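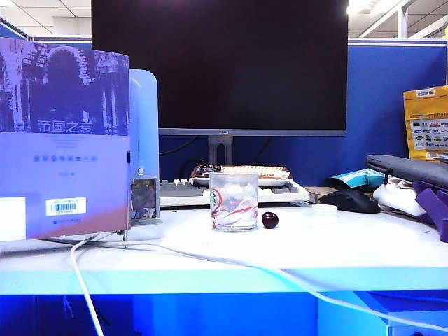
Page 2 of 5

About us

Flerkville Mutual insures homes, small shops and farm buildings in Flerkville and the towns close by. We are owned by our policyholders. We have no outside shareholders, and any surplus left at the end of the year goes into reserves or back to members as a credit on their next bill.

The company started as a fire fund among grain dealers on Kastasitz Road. Members paid in after each harvest and drew on the fund when a barn or store burned. We added storm cover later, then contents and liability. Today we look after roughly 600 policies, most of them held by people who live within an hour of the office.

Who works here

There are 5 of us in claims and 3 in Sales, plus the front desk. Ernő Borbély runs the claims team. He joined as a loss adjuster after several years with Trerari, a building survey firm, and he still goes out to the larger losses himself. Before that he trained as a structural engineer. He handles complaints too, so a letter addressed to him by name will reach the right person.

How we handle claims

Call the office or fill in the claim form. You will be given a claim number on the same call, and one adjuster keeps the file until it is closed. Small claims are usually settled from photos and receipts. For anything involving the roof, the foundation or a fire, we visit.

Policies renew in March. We send the renewal papers 60 days ahead so you have time to compare prices or change your cover.

Visiting

Our office is at 174 Kastasitz Road, with parking behind the building. The front desk closes at 4:30 p.m. After that, calls about burst pipes, fire or storm damage go to the adjuster on duty.

Next: Our board and annual meeting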